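The Second Bin
by Tracey Lightfoot
June
11 shares | 3 comments

The machine at Coltano had a simple job. It should take the things from the front bin, one after another, and put them in the back bin. My mother did the same work in the laundry room of the Tunstall hotel when she was 15 years younger than I am now, and they paid her by the hour.

I was hired to sit beside it at night and write down what it did. Bradley Treloar gave me a chair, a notebook and a key for the coffee machine.

"If it stops, you wait," he said. "If it stops for a long time, you call me."

"What is a long time?"

He thought about this. "Longer than you would like," he said, and went home to Flilham.

So I waited. The arm was strong and orange in the middle, and I think it could lift me together with my chair. But now it was beside the bottle and it was thinking. I wrote: 2:50, bottle. Then I wrote: 2:54, bottle.

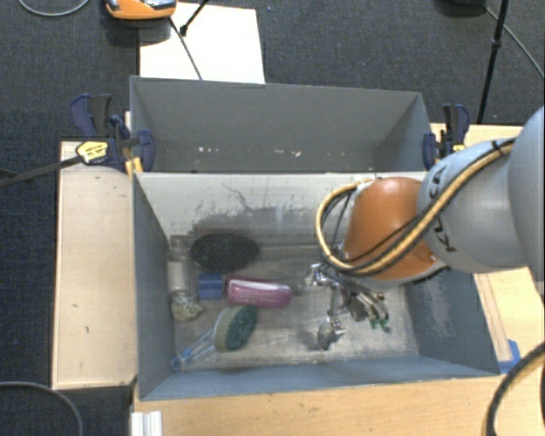 Reading time: 2 min

A pink bottle with a blue cap, lying on its side. A child of one year would grab it and put it in the mouth. My machine had tried 115 ways of holding such a bottle, Bradley told me, and it remembered all of them. Maybe this was the trouble. My mother remembered only one way.

The scrub brush was worse. It has a handle, so I believed it would be easy. But the machine did not care for the handle. It always went for the head, closed its fingers on the bristles and lifted them with great care. The brush turned, and fell, and lay again in the bin in a new direction - and the whole thinking began again from the start.

At four o'clock I stood up. It was forbidden to help, it was the first rule on the wall. I put my hand in my pocket so it would not do something by itself.

"The handle," I told the machine. "Take it by the handle."

It came down on the bristles.

I called my mother in the morning and told her all this. She wanted to know if the floor of that place was clean. I said there was a carpet.

"And who cleans the carpet?" she asked.

"A woman from Golleo. She comes at six."

"Good," said my mother, and she asked what I had eaten.

3 comments

marrow_ann: My first job was in a hotel laundry too. The mother is the best part.

Pell: Would like to know if the brush ever gets to the back bin. Is there a second part?

dkw: I read it on my night shift. At four o'clock I also talk to the machines.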